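Jury duty, second week

I got the summons in December and put it on the refrigerator, and then I did what everyone does and hoped it would go away. It did not. On Thursday morning I was in the basement of the Tinunmont courthouse with a paper badge that said 178 and a bad cup of coffee.

The case is over now, so I am allowed to talk about it. I am going to keep it general anyway.

A man was charged with taking copper cable from a Troveck storage yard on the Narnolley road. The charge was felony theft, and for it to be a felony in this state the value has to pass a certain line. Most of what we heard in court was about that line. The company's records put the cable at 958 dollars. The defense said it was scrap and should be priced as scrap. Hardly any time went to whether he took it. There was video of the gate from the Azimi gas station across the street, and his own lawyer did not spend long on it.

I had expected more talking from the lawyers and less waiting. We were sent out of the room over and over while they argued something with the judge. You sit in a small room with a long table and a window that does not open, and you are not supposed to discuss the case, so you discuss parking. The garage wants 2 dollars an hour and the county does not pay it back until the end.

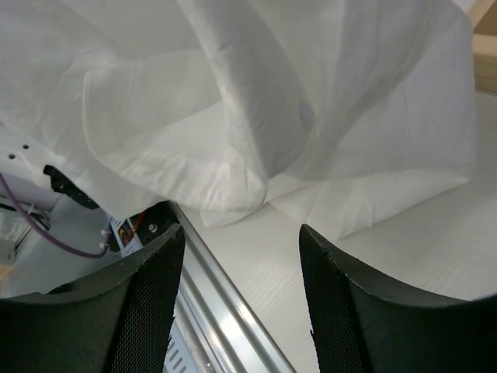
One of the other jurors told me at lunch that she had served before, on a civil case, and that this one was moving fast by comparison. Hers had gone on so long that they lost both alternates. She said the thing to do was write down the exhibit numbers, because once you are in deliberation you have to ask for each one by number and it can take half an hour to get an answer.

She was right about that. We asked for the yard inventory after the closing arguments and waited until almost three o'clock. When it came, half of it was blacked out.

We were split on the value for most of the afternoon. What settled it was the instruction sheet, which says to use the market price at the time of the theft. It does not say new or used. We read that paragraph out loud several times -- it felt like 100 -- and then voted again. Guilty on the lesser charge.

The judge thanked us and we turned in our badges. Sentencing is set for next month. I have not decided if I will go. The check for my service came yesterday and the parking was not on it, so I have to call the clerk.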